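How I line up two handheld grippers with one printed marker

1/12/24 – by Ximena Ledesma 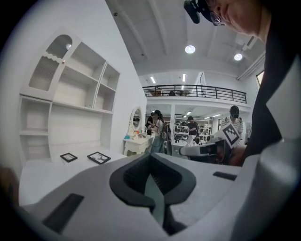 I put off writing this up for ages, mostly because our first calibration method was embarrassing. We'd record a whole day of demos with the handheld grippers, then find out each device had its own idea of where zero was. Training on that gave us a policy that reached for a cup and closed on air!

So now we do a marker pass before every session, and it takes 5 minutes.

What you need: your grippers, one square marker card (ArUco style is fine) and a friend with steady arms. Glue the card to something stiff. Jacinto used plain paper once and the curl ruined a whole morning of data.

Step 1. Turn everything on and let the cameras settle. Lock the exposure now, before you touch anything else. Bright ceiling lights can wash out the white squares.

Step 2. Have your friend hold the card at chest height, facing the room. Stand back far enough that every camera can get the whole card in view, with the white border showing. The border matters more than you'd think (I trimmed mine off the first time, and the detector just gave up).

Step 3. Move each gripper slowly around the card – left, right, up, down, then a lazy tilt both ways. Fisheye lenses bend things badly near the rim, so spend most of your time with the card close to the middle.

Step 4. Check your detections. I want 400 good ones per device before I move on. If you get 60, you went too fast or someone's elbow was in the way.

Step 5. Solve for the poses and save the result with the session, in the same folder as the recordings. Please don't keep it on your desktop like I did.

With the old method, 40 of our demos had to be thrown out after one session in July. We haven't lost a batch to bad alignment since we switched.

Hacer is writing up the solver settings next, including the lens model we use.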